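작업 노트 / 침구 커버 접기 및 보관 규격

2021년 2월 18일
항목 번호 3707
대상: Te Moana 납품분과 같은 사양의 흰색 커버
확인: Habibur Bandara

지난번 기록에서 남은 문제부터. 접은 커버를 선반에 올리면 앞쪽 모서리가 처지고, 위에 다른 것을 얹으면 옆으로 밀린다. 접는 폭이 사람마다 다르고, 시작할 때 박음질선을 어디에 두는지도 정해져 있지 않다. 오늘은 시작 상태를 정하고 접는 순서를 한 가지로 고정하는 것까지 진행. 다림질은 이번 항목에서 제외한다.

준비

세탁은 Hasico 중성세제, 헹굼 추가. 유연제는 넣지 않음. 유연제를 쓴 천은 접은 면끼리 미끄러져서 비교가 되지 않는다(9월 기록 참조). 건조 후 하룻밤 실내에 두었다가 사용했다.

작업면에는 평소 쓰던 분홍 꽃무늬 천을 그대로 깔았다. 흰 커버의 가장자리를 찾기에는 무지 흰색보다 낫다. 꽃잎 무늬가 있는 곳에서는 천 끝이 바로 구분되는데, 무늬 사이 흰 바탕에 놓인 끝은 여전히 잘 안 보인다. 바탕색이 진한 천으로 바꾸자는 의견이 있었으나 이염 시험을 먼저 해야 하므로 보류.

조명은 켜지 않고 창으로 들어오는 낮 빛만 사용. 옆에서 빛이 들어오면 얕은 주름도 그림자가 생겨 확인하기 쉽다. 천장등을 같이 켜면 그림자가 옅어진다. 다음번에도 같은 조건으로 할 것.

시작 상태

처음에는 커버를 펼친 상태에서 시작하려고 했다. 실제 작업에서는 바구니에서 꺼낸 덩어리 상태가 대부분이므로 뭉친 상태를 시작으로 정의한다. 정의는 다음과 같다. 한 손으로 들어 올려 그대로 내려놓고, 손으로 펴거나 누르지 않는다. 내려놓은 뒤 박음질선이 보이면 그 방향만 적는다. 안 보이면 다시 들지 않고 '미확인'으로 적는다.

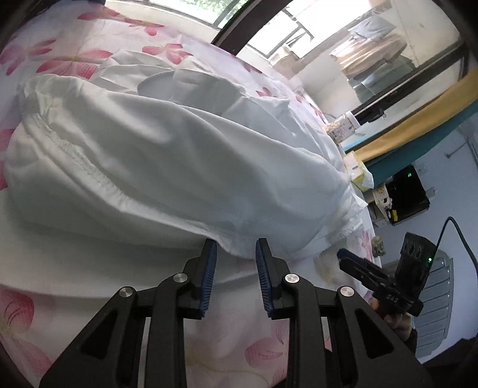

뭉친 상태의 흰 천. 왼쪽에 사선 방향의 박음질선, 오른쪽으로 얇은 자락.

박음질선이 사선으로 드러나면 그 선을 따라가서 모서리를 찾는 것이 가장 빠르다. 얇게 빠져나온 자락을 먼저 당기는 방법도 해 보았는데 권하지 않는다. 자락은 한 겹인 경우가 많고, 한 겹만 당기면 안쪽에서 다른 겹이 꼬인 채 따라 나온다. 꼬인 것은 겉에서 보이지 않다가 절반쯤 접은 뒤에 두께 차이로 나타난다. 그때는 처음부터 다시 하는 수밖에 없다.

펴는 순서

1. 박음질선을 찾는다. 선을 엄지와 검지로 잡고 한쪽 방향으로만 따라간다. 중간에 방향을 바꾸지 않는다.

2. 첫 모서리가 나오면 작업면 오른쪽에 놓고 손바닥으로 누른다. 문지르지 말 것. 문지르면 아래 꽃무늬 천이 같이 밀려서 기준이 없어진다.

3. 첫 모서리를 누른 채 같은 변의 다음 모서리를 찾는다. 변이 작업면보다 길면 남는 부분은 앞쪽 가장자리로 늘어뜨린다. 뒤쪽으로 넘기면 무게 때문에 계속 끌려간다.

4. 한 변이 잡히면 위 겹과 아래 겹을 분리한다. 겹 사이에 손을 넣어 안쪽 접힘이 없는지 확인한다. 이 단계가 시간을 가장 많이 쓴다. 생략하지 않는다.

5. 나머지 덩어리는 왼쪽에 그대로 두고, 오른쪽부터 필요한 만큼만 끌어와 편다. 전체를 한꺼번에 털어 펴면 빠르지만 먼저 맞춘 변이 어긋난다.

전체를 털어 펴는 방법은 2회 시도 후 중단했다. 두 번 다 첫 모서리가 눌러 둔 자리에서 벗어났다. 누름용 추를 쓰면 될 수도 있으나 현장에서 추를 쓰는 사람은 없을 것이므로 의미가 없다.

중간 상태 판정

5번까지 진행하는 동안에는 한쪽이 평평하고 다른 쪽이 뭉쳐 있는 상태가 계속된다. 이때 평평한 쪽만 보고 다음 단계로 넘어가는 실수가 잦다. 판정은 평평한 부분의 넓이로 하지 말고, 두 부분의 경계에 걸린 접힘이 있는지로 한다. 경계에 늘어진 자락이 남아 있으면 아직 접기로 넘어가지 않는다. 곧은 접힘 자국은 이전 보관 때의 자국일 수 있으므로 기준선으로 쓰지 않는다. 각진 모서리는 접힘 모서리인지 실제 커버 모서리인지 손으로 만져서 구분한다. 박음질이 만져지면 실제 모서리.

비교할 때 볼 부분: 왼쪽의 깊은 주름, 가운데로 떨어진 둥근 자락, 오른쪽의 납작한 면과 각진 모서리.
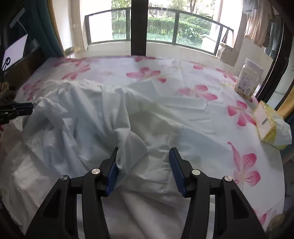 접기 규격

폭은 27 cm로 통일한다. 선반 깊이에 맞춘 값이며, 이보다 넓으면 앞으로 튀어나오고 좁으면 쌓은 높이가 늘어난다. 폭을 재는 자는 Sirkley 재단자를 사용. 눈금이 끝에서 바로 시작하는 자라야 하고, 여백이 있는 자를 쓰면 그만큼 넓어진다.

긴 방향을 먼저 반으로 접고, 박음질선이 안쪽으로 들어가게 한다. 지금까지는 박음질선을 바깥으로 두는 사람이 있었다. 바깥에 두면 그 변만 두꺼워지고 쌓았을 때 한쪽으로 기운다. 앞서 적은 밀림 문제의 원인으로 본다. 확정은 아님. 같은 방향으로 여러 장 쌓아 놓고 다시 확인해야 한다.

반으로 접은 뒤에는 자를 대고 폭을 맞춰 접어 나간다. 접을 때마다 가운데에서 바깥으로 공기를 뺀다. 가장자리부터 누르면 공기가 가운데 남아 불룩해지고, 얹은 뒤에 천천히 빠지면서 모양이 틀어진다.

트임이 있는 변은 마지막 접힘 안으로 넣는다. 단추 방식과 끈 방식 모두 같다. 끈은 묶지 않고 안쪽에 펴서 둔다. 묶어 두면 매듭 자국이 겉면까지 올라온다.

원단 관련

Trikham 원단은 같은 조건에서 주름이 깊게 남는 편이다. 접힘이 잘 유지된다는 뜻이기도 해서 보관만 보면 불리하지 않다. 사용 전에 펴 두는 시간이 더 필요하다는 점을 납품 메모에 넣을 것. 색은 빛에 따라 회색이나 푸른 기가 돌아 보일 때가 있다. 변색 여부는 작업면 위에서 판정하지 말고, 새 원단 조각을 옆에 대고 비교한다.

Habibur 의견: 4번의 겹 분리를 펴기 전이 아니라 첫 모서리를 찾은 직후에 하면 손이 덜 간다고 함. 해 보니 작은 커버에서는 맞고, 큰 커버에서는 분리한 겹이 다시 붙어 두 번 하게 된다. 크기별로 순서를 나누면 설명서가 길어지므로 일단 현행 유지. 작은 커버만 따로 접는 날에는 각자 판단.

남은 일

- 진한 색 바닥 천 이염 시험. 자투리로 먼저.
- 박음질선 안쪽 배치로 쌓은 것과 바깥 배치로 쌓은 것 비교. 두 더미는 같은 선반 칸에 둘 것.
- 재단자 끝 마모 확인.
- 납품 메모 문구 수정 (Te Moana 쪽 담당자에게 보내기 전에 Habibur 확인).
- 베개 커버는 폭이 맞지 않으므로 별도 항목으로 분리.

추가: 시작 상태를 적을 때 '많이 뭉침', '조금 뭉침' 같은 표현은 쓰지 말 것. 박음질선 방향과 늘어진 자락의 위치만 적는다. 이전 기록에 섞여 있는 표현은 고치지 않고 그대로 둔다.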